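Chapter 8
Streets and Their Upkeep

Learning aims

By the end of this chapter, students should be able to explain how a road surface carries weight, describe the main causes of wear, and compare the ways in which a town may pay for repairs.

8.1 Introduction

A street is among the most costly things a town owns, and among the least noticed until it fails. Its surface must bear the weight of vehicles, shed rainwater and allow access to the pipes and cables beneath. In most towns these duties fall to separate offices, each with its own budget.

The town of Brundside, to which this chapter returns, divides its streets into 3 classes according to the traffic they carry. Streets in the first class are inspected every June. The remainder are inspected only when a complaint has been received, and a full survey of them had not been made for 11 years when the council took up the matter in January 2023.

Concrete lasts longer than asphalt under heavy loads, but it is slower to repair. Small cracks may be sealed. Where the ground below has moved, the slab must be cut out and laid again, and the street closed while the new concrete hardens.

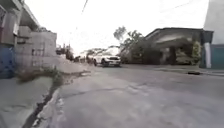 Houda Abdelaziz objected at the council's hearing that sealing cracks year after year had cost residents more than a new surface would have done, and asked that both sums be published side by side. The council agreed to the request. Section 8.2 sets out the method by which such sums are calculated, beginning with the expected life of a surface.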